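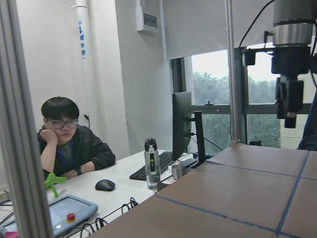

The Well at Lamgate

Last updated: August
Reading time: 3 minutes

The man from Sendurholm wanted two hundred for finding water, and he wanted it before he found any.

"That's usual, is it?" said Fatima Okeke.

"It's usual for me."

She looked at his stick. It was hazel, or he said it was hazel, and it had been handled so much that the fork had gone shiny. Her father had already got his wallet out. He had been getting it out for people all summer: the man who was going to cure the damp, the woman with the seaweed powder for the beans. The beans had died anyway, a bit greener than the year before.

"Half now," said Fatima.

The man sighed and took half. His name was Akpan and he wore a waistcoat in that heat, which she held against him. He set off across the top field with his elbows tucked in and his eyes nearly shut. Her father followed at a respectful distance. Fatima followed her father.

Yuto Oshima was leaning on the gate when they came round by the hedge. He had the next farm down and had drilled for water in the spring, properly, with a rig on a lorry. The rig had gone down 111 feet and brought up grey dust.

"Is he any good?" Yuto asked.

"He says he found one for the hotel at Gurnumura."

"The hotel at Gurnumura is next to a lake."

"I know where it is."

Akpan stopped. The stick dipped. He walked back a few steps and came at it again from the other side, and it dipped again, rather sooner this time, Fatima thought. He scraped a cross in the dirt with his heel.

"Up to three gallons a minute," he said. "Sweet water. You'd go down thirty feet."

"Up to three," said Fatima. "So it might be none."

"It might be three."

"Would you do it again with your eyes covered?"

Her father said her name in the voice he used when she was nine. But Akpan didn't seem to mind. He let her tie her scarf round his head, and he even bent his knees so she could reach. She turned him about until she was sure he had lost the hedge, and then she walked him down to the trough and back for good measure.

He went off slowly. He trod on a thistle and swore. Yuto had stopped leaning and was standing up straight. The stick dipped by the old ash stump, a good long way from the cross.

"There," said Akpan, and pulled off the scarf. He looked at the stump, and he looked at the cross.

"Well, there's two, then," said her father.

Fatima laughed before she could help it. Her father was quite serious. He was pacing out the ground between the two places, working out what sort of pipe he would want.

"I'd go for the first," Akpan said to her quietly. He was folding her scarf into a square. "I wasn't myself for the second."

"And how often are you yourself?"

He gave that some thought. "Mornings, mostly."

It was ten past four. She paid him the other half, or her father did while she was looking at the thistle, and he walked off down the lane with the stick under his arm like a newspaper.

Yuto came round in the evening with two spades. He said he didn't believe a word of it. He said it was the wrong rock altogether, and that his own drillers had shown him the charts.

"What did your charts say in the spring?" said Fatima.

He handed her a spade. Her father was already at the stump.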